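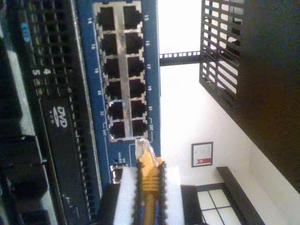

最低配

店里有一辆车是不卖的。

这话不能对外讲。对外的说法是：Palwood入门版，月供686元起，现车在店，欢迎品鉴。门口那块立牌上印着它，电台里念着它，马路对面公交站的灯箱上也是它，白色，斜四十五度角，轮子后面扬起一点沙子，好像它刚从什么地方赶回来。我在Kevden路这家店卖了六年Ploren，没见过它沾过沙子。它停在展厅最里头，挨着洗手间，每天由我擦一遍。

入门版没有中控屏，屏的位置是一块塑料盖板，盖板上有个凸起来的小标志。没有倒车影像，后窗玻璃是手摇的，后视镜要下车用手掰。钢轮毂，外面扣着塑料罩。音响有两个喇叭，都在前面，后排的人想听什么得靠前排转述。我入职第一天，经理带我绕着它走了一圈，说，这辆车是我们店最好的销售。

我以为他在跟我讲什么道理，后来才知道是字面意思。

客人冲着686进来，坐进入门版，关上门，听见那一声“哐”，手在塑料盖板上摸一摸，抬头看看我。我什么都不用说。我只要站在那里，手里拿着舒适版的钥匙。舒适版月供796，同样分60期，多出来的钱每个月也就是两顿火锅，店里的培训材料就是这么写的，写得很坚决，连火锅是几个人吃的都没交代。客人换到舒适版里坐下，屏幕亮起来，响一段音乐，人的肩膀就松了。十个里头有九个当场签字，剩下那个回去跟家里商量，过两天也来签。

所以入门版绝对不能卖。卖了它，店里就没有东西可以让人失望了。

厂家一年给我们店配一辆，卖掉要重新申请，申请要走流程，流程走到哪儿谁也说不清。有一年隔壁区的店真卖掉过一辆，是个新来的小伙子，实诚，客人说要，他就给办了。那家店当季度的舒适版销量掉得很难看，据说他们经理亲自开车去客人家，想把那辆车高价收回来，客人不肯，说开得挺好的。

这件事在我们系统里被讲了很多年，每年培训都讲，讲到后来那位客人已经有点像个神仙。

*

十一月，淡季，展厅暖气开得不够，我们几个人轮流站到洗手间门口去，那里有根管子是热的。下午三点多进来一位老太太，灰色羽绒服，拎一个布袋子，布袋子里露出半截芹菜。

我看她不像买车的，但是经理在二楼玻璃后面看着，我就迎上去了。

“阿姨看车？”

“看686那个。”

我领她过去。她不急着坐，先把布袋子放在引擎盖上。我想说一句，忍住了。她打开驾驶座的门，又关上，“哐”的一声，她点点头。

“这个门好，”她说，“关没关上，听得见。”

我卖了六年车，从没听过有人夸那扇门。我把手里的舒适版钥匙换到另一只手上。

“阿姨，这款的配置比较基础，您看，中控这里是没有屏幕的。”

“我看见了。”

“倒车影像也没有。”

“我倒车看后面。”

“后窗是手摇的。”

她坐到后排去，把窗户摇下来，再摇上去，又摇下来。摇得很慢，脸上有一种我只在别人喂鸽子的时候见过的表情。

“我上一辆也是手摇的，”她说，“Gál，你知道吧，你这个年纪可能不知道。”

我知道。Gál停产的时候我还在上小学，我们家楼下有过一辆，绿的，冬天要用热水浇。那个牌子后来被人收购，收购它的公司又被人收购，商标现在印在一种电热水壶上。我舅舅家就有一个，烧得很慢。

“开了多久？”

“一直开到上礼拜。”她说，“修车的说，再修他就不好意思收钱了。”

我把舒适版的钥匙举起来一点，让它在灯下面晃。这是有讲究的，培训材料里叫“自然展示”。

“阿姨，您要不要也感受一下我们的舒适版？就在旁边，坐一下不要钱。”

她很给面子，真的去坐了。屏幕亮起来，音乐响起来，座椅自己往前挪了一截，把她的膝盖顶在方向盘下面。她坐着没动，等音乐放完。

“它跟谁打招呼呢？”她问。

“跟您。”

“它又不认识我。”

她从座椅和方向盘之间把自己抽出来，花了一点工夫，然后回到引擎盖旁边，从芹菜下面摸出一个信封，又摸出一个信封。

“我不分期，”她说，“一次给你们。就要这辆。”

*

经理下楼的速度很快，脸上的笑是在楼梯拐弯处装好的。

他先说这辆是展车，展车按规定不能卖。老太太指了指立牌上那行字：现车在店。经理说现车的意思是现在有一辆车。老太太说对，就是这辆。

经理又说展车被很多人坐过，不新了。老太太说她也不新了。

经理说可以给她订一辆全新的，只要等一等。她问等多久。经理看我，我看那根热管子。这种时候应该说一个数，可是我们俩谁都不知道说哪个数才不算骗人，申请单在总部那边是什么待遇，我前面讲过了。最后经理说，快的话开春。老太太问，慢的话呢？经理说，也是春天。没说哪一年的。

“那我这个冬天怎么去医院？”她问得很平常，“我老伴透析，一周三趟，公交不直达。”

经理不说话了。我得替他讲句公道话，他不是坏人，他爸也在医院里躺过，那段时间他瘦得皮带要另外打眼。可是他上头还有区域，区域上头还有总部，总部上头有一张表，表上有一栏叫“入门版在展率”。我们店六年来都是满分。年会上他为这个领过一个水晶奖杯，摆在二楼，冬天当镇纸用，夏天也是。

他把我拉到洗手间门口。

“你去带她试驾，”他说，“开远一点。暖风那么慢，她冻一冻就改主意了。”

“入门版从来没试驾过，没上临牌。”

“上一个。”

于是我在六年里头一次把那辆车开出展厅。为了让它出来，前面的三辆都要挪开，同事们像拆积木一样倒来倒去，有一位还在玻璃门上蹭掉了一点漆，当然是舒适版的漆。油箱里只有一点底，仪表盘上那个小油壶亮得非常醒目，我们先去加了油。加油的人围着车转了一圈，问我这是什么车，我说Palwood，他说Palwood他天天加，没见过这样的，是不是出口的。

我说，对，出口的。

老太太开车。我坐副驾驶，布袋子在我腿上。芹菜叶子一路戳着我的下巴。

她开得很好。我不愿意承认，但是她挂挡的时候我连茶杯都可以端着。入门版是手动挡，忘了说，这一条连广告上都没写，写了怕没人来。她上了环线，出了隧道，拐进一条我不认识的路，路两边种着那种冬天还死抓着叶子不放的树。暖风确实慢，出了隧道才有一点意思。她把围巾紧了紧，什么也没说。

我按培训材料开始讲解。培训材料没有入门版的讲解词，我只能讲舒适版的，把有的都改成没有。讲到后来我自己也觉得不大像话：本车没有配备车道偏离提醒，没有配备自动雨刮，没有配备氛围灯。

“氛围灯是干什么的？”她问。

“营造氛围。”

“什么氛围？”

我想了一路。有六十四种颜色可选，我能背出来其中大半，就是不知道选出来以后是什么氛围。我回答她，高级的。

她把车停在一家医院的后门，说试驾试到这里行不行，她上去送个饭，芹菜是给楼下食堂的，人家替她炒。我说试驾一般是30分钟。她说够了，从布袋底下拿出一只保温桶，把布袋和芹菜也拎走了，钥匙留在车上。

我在车里等她。没有屏幕可看，手机也快没电了，充电口舒适版才有。我就坐着。过了一会儿，我伸手去按塑料盖板上那个小标志，按了六年我都以为它是死的，每天擦，每天没反应。这次我按得重了点，盖板“嗒”一下弹开，后面是一个格子，不深，刚好能放一副眼镜、几个硬币，或者一个人的一天里那些不知道往哪儿搁的小东西。

格子里有一张折起来的纸条。我打开看，是装配线上的人写的，铅笔字，只有一句：

“这里本来想给你们装个烟灰缸。”

我看了两遍，照原样折好放回去了。

老太太回来的时候手里多了两个包子，给我一个。我们在车里吃包子，车窗上起了雾，入门版没有自动除雾，她用袖子擦了擦，我这边我也用袖子擦了擦。

“他说让我别买太好的，”她说，“他说太好的车，他坐着咳嗽都要忍着。”

*

回到店里已经快下班了。经理站在展厅最里头，站在那辆车原来的位置上。车一走，那块地砖的颜色比别处浅，方方正正一块，他正好站在中间，看上去像是刚刚上市。

“怎么样？”他问我。

“她要买。”

“暖风呢？”

“她有围巾。”

他上楼去打电话。玻璃后面他走过来走过去，一只手拿着听筒，另一只手拿着奖杯，大概自己没发觉。我们在楼下听不见，只能看口型，有个同事说他在求情，另一个同事说他在骂人，我觉得这两样他都不会，他多半是在听音乐。总部的等候音乐和舒适版开机那段是同一首。

他下来的时候说，区域的意思是不能卖。

老太太在沙发上喝我们的咖啡，喝一口看一眼杯子。她说，不能卖你们登什么广告呢？

区域也考虑到了这一点，经理说。区域愿意给她一个方案：舒适版，按入门版的价格。他说这句话的时候声音是发颤的，这在Ploren的历史上恐怕是头一回。展厅里安静下来，连洗手间门口那位都直起了腰。我们都看着老太太，好像她刚中了奖。

“那不还是那辆会打招呼的？”她说。

“可以关掉。”

“怎么关？”

经理转过来看我。我走过去坐进舒适版，从主菜单点进设置，从设置点进车辆，从车辆点进个性化，个性化里面有“迎宾”，“迎宾”里面有“迎宾音乐”，“迎宾音乐”里面可以选择三首不同的音乐。没有“无”。

我又点回来，换了一条路进去。屏幕提示我系统有更新，问我是否现在安装，我点了“以后”，它开始安装了。

老太太喝完咖啡，自己把杯子拿去扔掉，回来坐下。她也不催。我后来想，做这一行最怕的就是这种人，吵的闹的砸桌子的，我们都有流程，唯独没有一页教你怎么对付一个等着的人。

进度条走到一半，经理说：“给她办吧。”

“哪辆？”

“你说哪辆。”

他说完上楼去了。过了一会儿我去送合同，看见他把奖杯收进了抽屉，用一个订书机压着那摞纸。他在合同上签了字，签完问我，那个暖风，到底要多久才热。我说出了隧道就热了。他说那也不算太慢。

交车的仪式我们还是照做，红绸子，花，合影，一样没减。红绸花是按舒适版的尺寸买的，套在入门版上大了一圈，老太太开出大门的时候它滑下来盖住了半个车灯，她停下，下车，把绸花摘下来叠好，放进布袋子，又把后视镜掰正，然后走了。塑料盖板后面的格子我没告诉她。我琢磨她早晚会自己按开的。

*

第二天我照样提着水桶和抹布走到展厅最里头，站了一会儿，擦了擦地砖。

客人还是冲着686进来，我们跟他们讲，入门版刚刚卖掉。他们不信，说你们这种店我见多了，根本就没有那辆车。这是我入行以来头一回受这种冤枉。有一位甚至要投诉，我把交车合影翻出来给他看，他凑近看了半天，说，这车不错啊，看着挺结实，还有没有？

到月底，有七个人留了电话要等入门版。经理把名单夹在订书机下面，每天下楼问我一次申请单到哪儿了。我每天给总部打一次电话，每天听一遍那首音乐，现在会哼了。

昨天终于有人接了，对方让我先说明一下，为什么要申请这款车。

我说客人要买。

对方沉默了一会儿，说系统里没有这个选项，问我选“其他”行不行。

读者留言

钢轮毂爱好者：我家那辆就是手摇窗，小孩坐后排抢着摇，比平板好使。

晚饭吃什么：舒适版多的那点钱怎么就两顿火锅了，我一个人一顿都不够。

三号车位：在别的牌子干过，展厅里那辆真的不卖，我们放在楼梯底下。作者是不是同行？

半箱油：点“以后”它开始安装，看到这里我把手机放下缓了一下。

匿名读者：纸条那段还想看后续，老太太到底按开没有。

近期短篇

代驾在后座睡着了
年检那天的一只鹅
道路救援请按三
二手车行的最后一面镜子
我父亲和他的倒车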